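4. Settling a new arrival into the nursery enclosure

Read section 3 before you start. The Wokik heater must have been running for at least 40 minutes before any young animal is moved in.

1. Close the slide between the nursery den and the main den, and fit both pins.

2. Set the heater dial to 22 and check the reading on the wall display. If the two differ, go by the display.

3. Spread clean straw to a depth of 20 cm, thicker along the back wall.

4. Fill the low trough only. The high trough stays shut off until the young are climbing.

5. Bring the mother in first and leave her alone for five minutes before the young one follows.

Note: At Terkham the slide opens from the keeper corridor. At Irnside it opens from the yard side, so two keepers are needed.
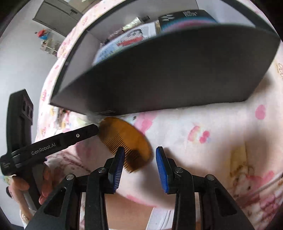
Fig. 5. Comb with fine teeth.

6. Turn the den camera on and check that the nest area shows on the office monitor.

7. Write the time of the move on the door card – use the 24-hour clock – and sign it.

Caution: Do not enter the den while the mother is with her young. If the heater alarm sounds, switch to the spare unit from the corridor panel and ring Rochelle Okafor on the keeper line.

Caution: The Hedlund door pins are not the same length. The longer one goes at the bottom.

For weighing and first health checks, see section 6.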